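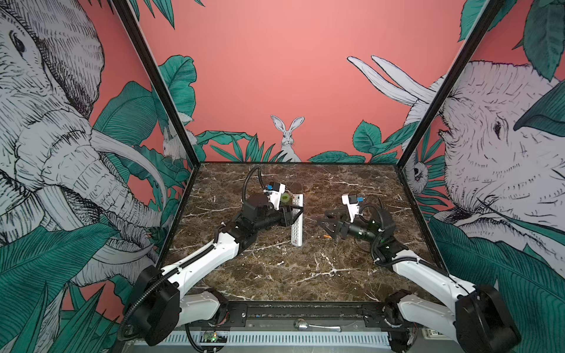
The marble table, two arms and the remote, Warkholm, April.

Last updated in April

Up at 5:30 again, in by quarter past six, and the arms were already on. I don't know who switches them on. Used to be the first thing you heard in the morning was Granström's radio, and now it's fans.

Day two of the new sorting setup. We are supposed to call it the cell. It sits where the returns bench was, with elephants on the walls and a rabbit looking out of the leaves, and I spent more of the morning looking at the rabbit than I should admit. The job is the same one I have done for eleven years: a thing comes back from a customer, you look at it, you decide where it goes. Today it was a remote control, a green ring like a roll of tape, and some little orange thing I would have had in the right bin before you finished asking me what it was.

The arms take their time. Aro sent a man over from Jarkelstead to set targets and he says 164 items a shift by summer. I did 382 on a good day before Christmas and nobody clapped. When I told him that, he said the arms don't get tired. Fine. They also stopped dead before lunch and three of us stood there with our hands in our pockets waiting for him to get off the phone.

That is what has changed, if anyone wants to know. I used to sort. Now I put things down for a machine to sort, and I watch, and when it stops I press a button and write the time on a sheet. My back feels better, I'll give them that. My head feels worse. By two o'clock I had read the safety notice on the door so often I could sing it.

Jonatan Holmgren thinks I'm being sour. He is 56 and has put in for the training course, and he says somebody has to know how to fix these things and it may as well be him. Maybe so. But there are 2 places on that course and nine of us on returns, and when I asked the man from Aro about the other seven he said "redeployed" - a word I have heard before, at the old place, and I remember how that went.

Nobody has lost a job yet. I keep writing "yet." The pay is the same until the fall, then there is a review.

Came home and sorted the kitchen drawer for no reason. Dead batteries, string, four bottle openers. Took me ten minutes. Must call my sister about the car.

Comments

pelle_r: We got ours last year. Same promise about the numbers. They did get there in the end, but it took a lot longer than they said.

Marit: Take the course if you can, sour or not. I didn't and I regret it.

nightshift_ken: 382 in a shift?? Don't tell them that!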